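How a Newspaper Gets Made (for kids who ask a lot of questions)

Ever seen a newspaper on somebody's porch? Rolled up, maybe a little soggy. It was made in one day. One! And then the next one gets started right away.

So how does it work? Quick tour. We'll use a small paper, the Altari Post. It has 12 people in the newsroom and it goes to 600 homes every morning.

The morning: finding news

First thing, the reporters need stories. News doesn't walk in the door. Well, sometimes it does. A man once walked into the Altari office with a turnip the size of his head. That was page five.

Mostly, though, reporters go look. They call the fire station. They sit in on town meetings, even the long ones. They read emails from readers. They talk to people at the bus stop.

A good place for a story to start is a question. Why is the pool closed? Who picked the new bus route? How come the library opens late now?

Then there's a meeting. Everybody says what they've got. The editor (the person in charge of what goes in) picks. Some stories get a yes, some get a "not yet," some get a no. Reporters get used to no.

The middle part: asking and checking

Now the reporter has a story to do. Time to ask people things. That's called an interview. You write down what they say, exactly the way they say it, and you put those words inside quote marks. If you change the words, you take the quote marks off. Big rule.

You also ask more than one person. Say the pool is closed. The pool manager says the pump broke. OK, write that down. Now ask the town office. Now ask the company that fixes pumps. Do they all say the same thing? If they don't, you have more calls to make.

Names get checked too. Letter by letter. Is it Jon or John? Is it Smith or Smyth? People really, really mind when thier name is wrong. 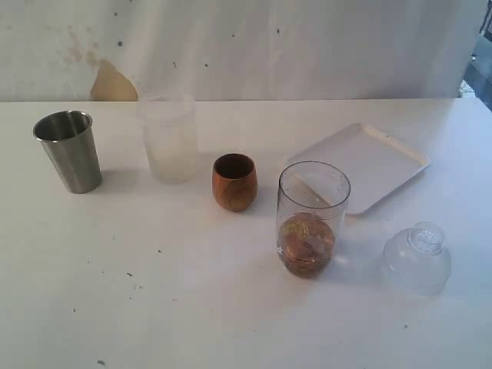 Soledad Cifuentes wrote in to ask what happens if a mistake gets printed anyway. Does the paper have to pay somebody? Do they print the whole thing over?

Good question. Nope, they don't print it all over. The trucks have left by then. The next day the paper runs a correction. It's a small note, and at the Altari Post it always goes on page two. It says what was wrong and what's right. Something like: "A story in March gave the wrong name for the winner of the spelling bee." Done. On the website they can fix the story itself, but they still add a note at the bottom so readers know it changed.

As for paying, not usually. But if a paper prints something untrue that really hurts a person, that person can go to court. That's one more thing editors worry about at night.

The afternoon: writing it down

Reporters write fast. News writing has a funny shape. The most important stuff goes first, then the next most important, and the small stuff goes last. It's called the inverted pyramid. Inverted just means upside down.

Why upside down? Two reasons. Busy people only read the top. And if the story is too long for the page, the editor can chop off the bottom and it still makes sense.

The first sentence is called the lead. Some people spell it "lede." It's an old newspaper spelling, looks wrong, isn't.

Try one! Tell about your day in one sentence, best part first. Not "I woke up and brushed my teeth." More like "Our class hamster got out during math." See? Now people want to know the rest.

How long is a story? Depends. A short one might be 100 words. The one about the pool was 305. The turnip got 100 words and a photo, which is pretty good for a turnip.

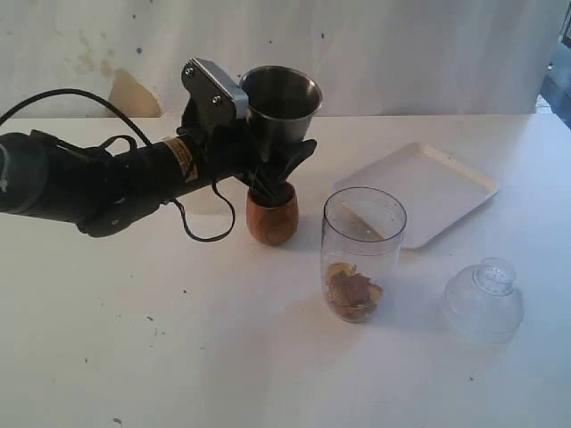

Next come the editors. There's more than one kind. The first kind asks big questions. Is this fair? Did we hear from everybody? Is there a hole in it? The second kind is the copy editor, who hunts for spelling mistakes and missing commas and sentences that go on and on and get lost. Copy editors know a lot of odd facts. It comes with the job.

Then somebody writes the headline. Usually not the reporter! Kids are always surprised by that. The headline has to fit in the space, so short words win. "Town to Fix Pool" fits. "Officials Announce Plan for Swimming Facility Improvements" does not.

The evening: building the pages

This part is called layout. It's kind of a puzzle. The designer has a blank page on a computer and has to fit in stories, photos, ads, the weather, the comics and the crossword.

Ads go on first. Ads are messages that businesses pay for, and that money pays for a lot of the paper. A shop called Dantas buys the bottom of page three every week, so nothing else can go there. The stories fit in the space that's left over. Newspaper people call that space the news hole.

The top half of the front page is special. When papers get folded and stacked in a store, it's the only part you see. So the biggest story goes there, "above the fold."

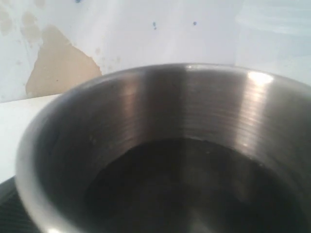 The night: printing

Pages done? Send them to the press. Many small papers don't own one, so they pay a printer to do it.

The press is loud. Workers wear ear protection. Paper comes in on giant rolls and zips through the machine, and the ink goes on from thin metal plates, one plate for each color. Just four colors: blue, red, yellow and black. (Printers call the blue one cyan and the red one magenta.) Tiny dots of those make all the other colors. Look at a newspaper photo with a magnifying glass sometime. Dots!

Then the machine cuts and folds. Out come newspapers, in bundles, onto the trucks. Carriers drop them at houses while its still dark.

And the website?

Same stories, different speed. The website doesn't wait for the trucks. If there's a fire at 4 p.m. it can be online at 4:20. But the checking still has to happen first, even when everybody's in a rush.

Words to know

Byline: the line with the reporter's name on it.
Deadline: the time a story has to be finished. No extra time.
Source: a person or a paper that gives a reporter information.
Caption: the words under a photo.
Masthead: the list of who works at the paper. Some people use it for the big name on the front too.

Make your own

Fold a big sheet of paper in half. Four pages. Give it a name. Find one true story from your street or your school, ask two people about it, check how they spell their names, and write it best part first. Leave room for a comic. Then hand it to somebody and see what they read first.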